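Pultlow House Residents' Meeting — Minutes
Laundry room, Sunday, 7 p.m. Quorum reached at the second attempt. 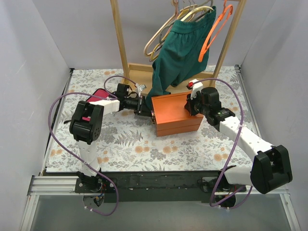
1. Clothes rack
The wooden rack was discussed at length. It was bought for shared use and currently holds one pair of dark green pants and more hangers than anyone admits to owning. The orange hanger was claimed by two apartments. Neither claim was accepted.
Agreed: pants to be hung so the legs stay off the base. Owner to come forward by March.

2. Orange box
The wooden box is for lost socks. It is also, according to one resident, for clothespins. Motion to buy a second box failed on grounds of cost and dignity.

3. Mat
The fern-patterned mat stays. The objection to the little flowers was noted, again.

4. Hanger purchase
Candach quoted $46 for a bulk pack. The meeting looked at the hangers already on the rack and moved on.

5. Dryer
Relteck will service it for $630. Approved — with sighing. The laundry fund stands at around $3000 before this.

6. Any other business
Lint. Deferred.

Closed 8:10 p.m. Chairs to go back to the Mbeki Room.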